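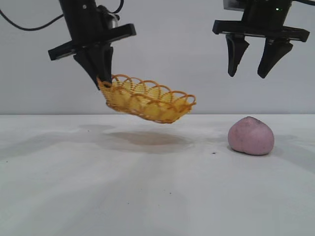
Landgate Table Baskets: progress report to the Skamora Fund, 28 Jul 2023

We've had a wonderful few months, and most of what we promised in the spring is done. The grant paid for 276 small oval baskets in yellow-orange, the shallow kind with open loops along the rim, and every one of them is now at Landgate or out at the Prellside lunch room.

People really like them! The bright color shows up well on our white tables, and the low sides mean fruit is easy to see and easy to reach. Peaches have been the big favorite this summer — we ran out twice before noon and had to send over to Prellside for more.

Spending so far comes to $1,805. Of that, $1,232 went to Kurek for the baskets and delivery, and the rest covered fruit and shelf labels. We still owe you the receipt for the second fruit order and will mail it with the next report.

One thing is behind. The storage shelves at Prellside came in too narrow for the baskets to sit flat, so 3 shelves have gone back and the new ones are on order. Until they come, the spare baskets are stacked in the hall closet.

Next up is the fall menu, with apples and pears starting in October. We'd love for you to come by and have lunch with us then.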